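**Gloved hand or two-finger gripper for tabletop pick and place?**

**bradwood_bench** – 18 November 2019

We have to settle on one end effector for the Bradwood tabletop job and I'd like opinions from people who have run both. The candidates are a pair of five-finger hands from Huvidport, with fabric gloves over them, and the Skuter two-finger gripper with a wrist camera. Test items are a pink bowl, play-kitchen type bread and a sponge, on a green cutting mat. All arms run off the same Rewi controller.

My worry with the hands is the fabric. It's fine on the sponge, but smooth items creep when the wrist turns.
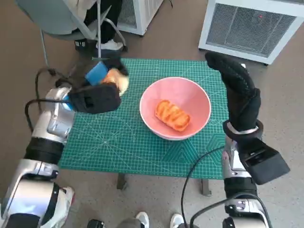
The budget covers one type, so whatever we pick has to do the bowl as well as the bread. I ran 30 picks per item with each. The hands dropped more buns, the gripper dropped the bowl more often when it took it by the rim. Grip force was left at the Rewi default for both.

**torque_limit**

Default force is too high for the two-finger on a bowl rim. Turn it down to 20 percent and run the bowl again before you decide anything. Also, which gloves? Knit ones slip. Coated palms grip a lot better, and they cost next to nothing.

**mmallow**

I'd go with the gripper regardless. We got 1,000 cycles out of ours before the first fingertip change. With hands you are always chasing a tendon or a glove seam.

**kettle9**

> I'd go with the gripper regardless

Disagree. A hand can hold a sponge and a bun together. With two fingers that's two trips, and cycle time matters if this is a clearing task.

**mmallow**

It can, until one of them slides out. I'll take two trips that work.

**bradwood_bench**

Gloves are plain black fabric, no coating that I know of. I'll order some coated ones.

The other thing is the wrist camera. It sits close, so the fingers take up a lot of the view, and anything under the lower finger is half hidden. Fast moves smear the objects badly too. I'm detecting on stills pulled from the stream, and the bun is the one it loses most.

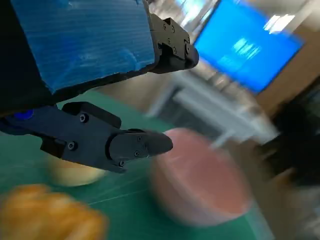 **Category: Cameras and mounts** *(thread moved by moderator)*

**torque_limit**

Shorten the exposure and add light. If you can't add light, stop the arm before you grab a still. You could also roll the camera 90 degrees on its bracket, if the bracket lets you.

**kettle9**

Rolling it won't help if the finger is still in the way. Use a head camera for finding things and keep the wrist one for the last bit of the approach.

**bradwood_bench**

The bracket is fixed, so no roll. I'll try the shorter exposure first, then the bowl at 20 percent, and post the numbers for both.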